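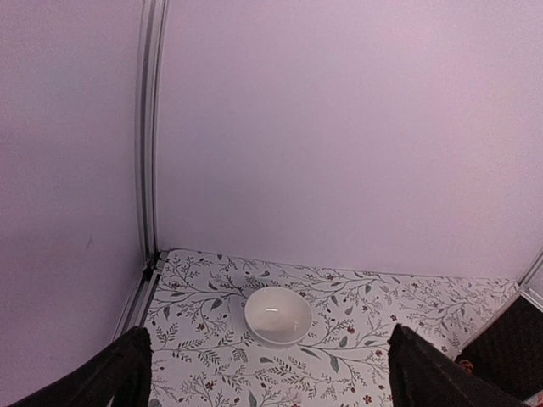 September, 6:40 a.m.

In before the shift to get the logs off cell 2 while the network was quiet. Overnight run ended at 132 attempts on the bowl task. The Soltano controller wrote a clean file for once. I copied it to the shared drive and to my own machine, as the shared drive has lost things before.

The difficulty with glazed white ware is still the highlight. The segmentation model reads a strong reflection on the inner wall as an edge, puts the near rim a centimeter too far back, and the fingers close early. The patterned covers were meant to help by giving the depth estimate more texture to hold on to. They do help at the outer edge. They do nothing for the interior, which stays as blank as before. I will try the lower lamp setting tonight and leave everything else alone. Last time I changed lamp and approach angle together and could not separate the two effects afterward.

Caroline Shirima came by at seven with the revised station plan for the packing line. On paper, two of the unpacking stations at Bramport go over to the arms by the end of the quarter. The people on them move to inspection and rework. She asked me what rate she could put in the plan. I gave her the rate for matte ware and told her to leave glazed ware blank. She wrote "up to" in front of the matte figure, and I asked her to take that out too, as the people upstairs read "up to" as a promise. She left it in.

The inspection job is harder to describe than the one it replaces. At an unpacking station a person lifts the piece out, turns it, sees a chip or a pinhole, and sets it down on one side or the other. All of it takes a couple of seconds and is recorded as unpacking. When we wrote the specification for the arm we covered lift and place. The turning was not in the old work instruction, so it was not in ours. In August the defect returns went up, and it took most of a week to trace them to that gap. Now the inspection is its own station, with its own light and chair, and the same people sit at it doing the part of their old job that was never written down.

Beatriz Neves has been on inspection since then. I spent an hour with her mid-morning to note how she grades glaze faults. She does it mostly by tilting the piece and watching how the light travels across the wall. A clean glaze moves it smoothly, a pinhole makes it jump. I wrote that down twice. The reflection I am trying to get rid of is the thing she works by.

She does not like the new station much. Her shoulders are better, she said, and the lifting was no loss. What she misses is the walk to the pallets and back, and talking to whoever was on the next table. The inspection chairs face a screen. She also said that pieces now arrive at a fixed interval, and that a fixed interval is tiring in a way the old irregular pace was not. On a bad carton she used to slow down and on a good one she could get ahead. I checked the setting after. The conveyor releases one piece every 22 seconds, which I chose in June from an average. There is no technical reason it could not wait for a foot pedal. Put in a change request for the pedal, low cost, two hours to wire. Caroline may object to the effect on the line rate. I think the effect will be small but have no data.

Lunch at the desk. Read the Mykhailiuk maintenance notes on finger pads. Their advice is to replace on a schedule. Ours have been replaced when they look bad, and opinions differ on what looks bad. Added a line to the weekly sheet.

Afternoon on the grade scale. Tried to turn Beatriz's groups into something a camera could score. Her first and last grades are easy. The middle ones depend on where the piece is going: a mark under the foot passes for the Poltlow catering order and fails for retail. The order number is not available at the inspection camera at all. She has it on a paper slip clipped to the carton. So either the slip gets a barcode or the middle grades stay with her. I prefer the second for now and said so in the report, in one sentence, without arguing it.

Open items: lower lamp, same approach angle, overnight. Ask purchasing about pads. Pedal request to Caroline before the nine o'clock. Find out whether the inspection chairs can be turned to face each other — the screens are on arms and the cables look long enough.

Left at 5:50.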